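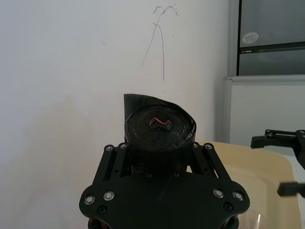
Figure 2. Round, shiny bolt heads on a matte black mount.

3.2 Joint selection and tightening records

The survey covered bolted joints in light equipment kept at two sites, Gillgate and Trotwood. A joint was included if its bolt heads could be reached with a hand tool without removing any other part. Paired bolts on a single bracket arm or lobe, as in Figure 2, were entered under one joint number with a letter for each bolt. Screws with small black heads were left out at both sites, as were all set screws.

A total of 397 bolts met the rule. Of these, 159 were at Trotwood, where the maintenance log was kept on paper until May and then moved to a shared spreadsheet. The Gillgate log was electronic for the whole period. Entries in the two logs do not use the same terms: "checked" at Gillgate means that a wrench was applied, while at Trotwood it may also mean a visual check. We recoded the Trotwood entries by hand, and the coding sheet was reviewed by Charito Evangelista before any readings were compared. Disputed entries were marked as visual.

Breakaway torque was read in the tightening direction with a dial wrench. The reading was taken at first movement of the head, and the bolt was then set to the value given in the site manual. Each bolt was read once. Repeat readings were considered and rejected, as the first reading disturbs the seating of the head and the second is not a measure of the same state.

Surface finish was noted as bare, painted or other dark coating. This split is coarse. Coating thickness was not measured, and two finishes that look alike may creep by different amounts under the same clamp load. We therefore use finish only as a grouping term in Section 4 and draw no conclusion about material.

3.3 Missing data

Some joints had no entry for the date of last tightening. Following Manalo, we did not fill these gaps with the site average - doing so would pull the time-in-service values toward the middle and make the loss curve look flatter than it is. Joints without a date were kept in the torque summary and dropped from the regression.

Time in service was capped at 900 days. Longer intervals did occur, but only at Gillgate, and they could not be matched with joints of the same size at the other site. The cap was fixed before the readings were joined to the logs. All tables were built in Lamix from the file dated 2024-01-22, and later corrections to the Trotwood spreadsheet are not included. A reading of zero was treated as a valid value if the head was present and turned freely by hand, and was given its own code in the data file.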